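Handout 4: Working Rules for Cloth Handling with Wrist Cameras
Robot Practice Course, Cudura Lab
Prepared by Tài Mạch

Read before your first bench session. Bring a printed copy, since phones stay in the lockers. The general safety handout still applies. Where the two say different things, follow the stricter one and tell me.

1. What these rules cover

This handout covers the cloth station only. At this station an arm with a two-finger gripper picks up, moves and lays down towels, either under your control or under a trained program. The rules for the rigid parts station are in Handout 3, and you should not assume they carry over. A plastic block keeps its shape when you grip it. A towel does not, and most of the rules below come back to that.

You will see three words used in a fixed way. "Must" means you lose the session if you skip it. "Should" means do it unless you have a reason, and write the reason in the log. "May" is up to you.

2. Before power on

The operator must check that the stop button works by pressing it once and resetting it. Do this at every session, even if the last group finished ten minutes before you.

Both people in the pair must know who is operator and who is spotter. The spotter holds the stop button and does not type, talk on the phone or look at the results screen. If the spotter needs to leave, the arm is stopped first. You may swap roles between runs but never during one.

Tie back hair and take off lanyards. Loose sleeves should be pushed up past the elbow. Anything that can catch in a towel fold can be pulled along with the towel.

Check the fingers by hand with the power off. Each pad should sit firmly on its finger with no play. Look at the fasteners as well. If one has backed out, do not tighten it yourself. Tag the gripper and ask for the other one.

3. Gripping and holding

The usual mistake in the first session is too much force. Students see the cloth slip, raise the force setting, and then keep the higher setting for every run afterward. Slipping is more often a matter of where the pads meet the fabric than how hard they press. Change the approach first and leave the force alone until you have tried at least two other approach angles.
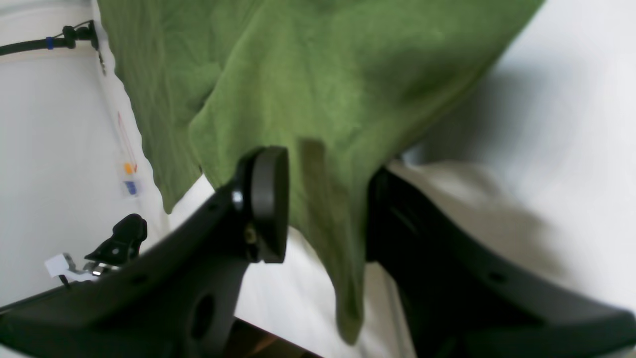 Figure 1. Green towel hanging at the gripper, one fingertip pad against the fabric.

Look at how much of the view a hanging towel takes up from the wrist. Large parts of the bench are hidden behind it. The rule that follows is simple: when cloth is near the fingers, the wrist camera must not be your only source of information about where people's hands are. The spotter watches the bench directly, with their own eyes, from the side.

Folds also make shadows, and shadows can look like edges. If your program looks for the edge of the towel, test it on folded and hanging cloth before you trust it. A detector that was only tried on a flat towel has not been tested for this station.

Do not pull on cloth while the gripper is closed on it. If the towel is caught, stop the arm, open the fingers from the panel, and lift the towel away once the fingers are still. Do not reach between the pads while they are powered, even when they are wide open.

The hold limit for a single run is 6 minutes. After that, release the towel and start a new run. Long holds stretch the fabric and the next group gets a towel that behaves differently from yours.

4. Keeping the work area fit for use

Clearing the bench is part of the run and is logged like any other step. Lint and grit change how cloth slides, and small bits can end up on the pads. Wipe the surface with the dry cloth from the drawer, then wipe each pad with the power off. No sprays at the bench.

Anything that does not belong to the task must be outside the reach line. Tools, cups, tape rolls and your notes all count. Items that do belong to the station stay in the same position from one run to the next. If you have to move one, record where it was and where it went. A moved item can spoil a comparison between two sets of runs, and it is hard to find the cause weeks later.

Cables should be clipped along their full path. Move the arm slowly through its range once and watch the cables, not the gripper.
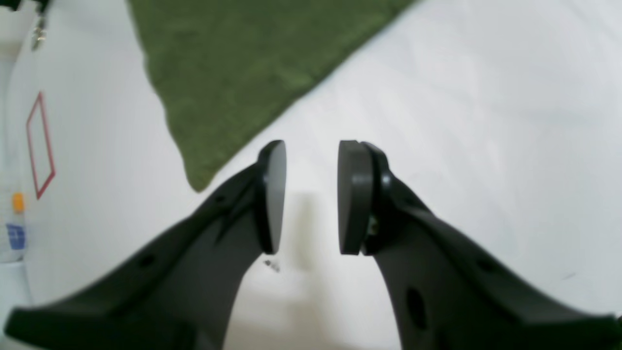
A run starts with the gripper open and empty, and the log entry starts there too. Before you press record, look at the camera view and answer three things in the log: whether the fingers are clear of the cloth and fully visible, whether the cloth is in the start region, and whether the surface is clean. Go slowly on the last one. Specks as small as the dark ones on the white surface by the left pad are easy to look past when your attention is on the towel, and they count as a "no" for a clean surface. Clean up and look again. If any of the three answers is "no," the run does not start.

5. Recording

Each run gets its own number. Numbers are never reused, even for a run you threw away. The shared log was at 3409 when this handout was printed, so check the current last entry before you add yours.

Write down the following for every run:
Run number
Operator and spotter
Gripper tag and towel tag
Force setting at start and at end
Program version, or "manual"
Result: done, dropped, stopped by spotter, stopped by program
Notes

"Stopped by spotter" is never held against a pair. I would like to see it used more. In June we went through over 400 runs from the Enriquez project and found several where the notes said the spotter was uneasy but let the run go on. If you are uneasy, press the button and write it up after.

Failed runs stay in the log. Do not delete them and do not mark them as practice after you have seen the result. If you want a practice run, mark it before you start.

6. When something goes wrong

Stop the arm. Leave the cloth where it is until both of you have looked at it. Save the recording. Write the note while you are still at the bench.

For a pinch or any contact with a person, however light, stop for the day and come find me. Fill in the Atden form on the same day. The form is short and covers who was there, what the arm was doing and where the spotter stood.

For a program fault with no contact, you may restart once. If the same fault comes back, switch to manual or end the session. Do not edit the Flivance motion settings to get around a fault. Those settings are shared by every group.

7. For next time

Read sections 2 and 5 again and bring a filled-in log page for one manual run. Pairs stay the same until Handout 6. If your partner will be away, write to me before 4 p.m. the afternoon before your session so I can find you a spotter.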